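Hustdale Open Garden and Craft Weekend
Site safety checklist, with comments

To be filled in by the person on duty before the gate opens at 10:00 am. Please write OK, NOT OK or N/A, and put a comment even when it is a small matter.

1. Entrance and parking
Sign at the road can be read from both directions: OK
Parking field is mowed and the exit is marked: NOT OK
Comment: The exit arrow is pointing to the Naidu farm lane. Was turned at 8:40 am, but the post is weak and needs a longer stake.
Places for disabled visitors, 4 needed: OK

2. Paths
Main path free of hoses and tools: OK
Steps by the pond have a handrail on each side: NOT OK
Comment: Left rail moves when I lean on it. Steps closed with rope. Visitors go by the gravel path, it is longer but flat.
Gravel path wide enough for a stroller: OK

3. Welcome room
Tables stand firm and do not rock: OK
Floor has no loose mats: OK
Donation box is locked to its shelf: OK
Comment: Phones and bags must not stay on the tables after opening time. Same comment was written in July.

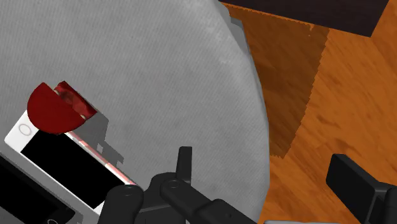
Phone on the round table, item 3.

4. Food and drink
Tastine cart is at least two yards from the tent wall: OK
Gas bottle upright and chained: OK
Fire extinguisher in date: OK
Hand washing water filled: NOT OK
Comment: Tank was half full. The Cundari stand has the same kind of tank and theirs was full, so please ask them which tap they use. The one behind the barn is very slow.

5. Animals
Double gate at the goat pen closes by itself: OK
Hand washing sign at child height: OK
Comment: The sign is good but the soap is on a high shelf. I moved it down.

6. Electricity
Outdoor cables are under covers: OK
Safety switch tested, box no. 2153: OK
Comment: Tested two times. The button is stiff, push it with the thumb.

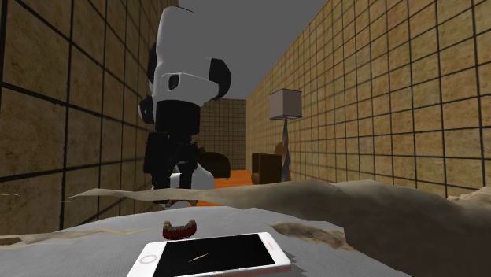 Hustdale Site Checklist, page 2

7. Number of visitors
Limit for the whole site is 500 persons at one time: OK
Clicker counter at the gate set to zero: OK
Comment: If the counter comes near to the limit, hold the line at the gate and inform the music tent by radio.

8. First aid
Kit complete, with eye wash and tweezers: NOT OK
Comment: No tweezers. Many visitors walk in the long grass, so we need them for ticks. I have put my own pair in the kit for now.
Radio batteries charged: OK

Open before next weekend: exit post, pond handrail, tweezers.
Sheet goes back in the green folder by 4:30 pm.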